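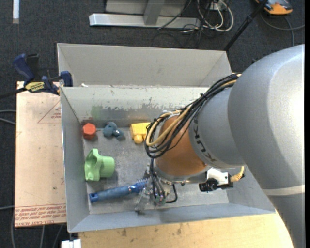
Minutes of the Regular Meeting
Weralska Street Residents' Association
Held in the reading room, Witkowska Hall, November

Present: Zofia Kozłowski (chair), Przemysław Jakubowski, Urszula Lis, Edmund Mazurek (minutes), and 14 members.
Apologies: Genowefa Gajewski.

The chair opened the meeting at 7:05 p.m.

1. Minutes of the previous meeting
Approved with one correction. Under item 4, "east gate" should read "east steps."

2. Winter parking
Ms. Lis reported that the city has confirmed alternate-side parking from the first snowfall. The new signs at the lower end of Weralska Street face the wrong way and cannot be read by drivers coming up the hill. Mr. Jakubowski will write to the streets department and ask that they be turned.
A member asked whether the hall lot could be opened overnight during snow emergencies. The chair replied that the lease allows it with the landlord's written consent - this has been requested and no answer has been received.

3. Drainage behind the hall
Two quotes were received for clearing and relining the drain. Woveck quoted for the full 47 feet, with the catch basin included. Zoraso quoted a lower price but left out the catch basin. After discussion, members agreed that the two could not be fairly compared as they stand.
Motion (Mazurek, seconded Lis): that Zoraso be asked to requote with the catch basin, and that the decision be held over to the next meeting. Carried, one opposed.

4. Accounts
Mr. Jakubowski presented the statement for the quarter. Hall rentals were down on last year. The replacement lock for the side door cost $258, paid from the repairs fund. The statement was accepted.

5. Annual dues
It was proposed that household dues be raised to $60. Several members asked that a lower rate be kept for single-person households. The chair asked for a written proposal covering both rates. Deferred.

6. Leaf collection
Bags should be at the curb by 8 a.m. on Saturday. Brush will be taken only if tied.

7. Other business
Ms. Lis noted that the hall piano needs tuning before the December recital. Approved without a vote.
A complaint about late deliveries to the corner store was referred to the chair.

The meeting adjourned at 8:40 p.m.

Minutes recorded by Edmund Mazurek - subject to approval at the next regular meeting.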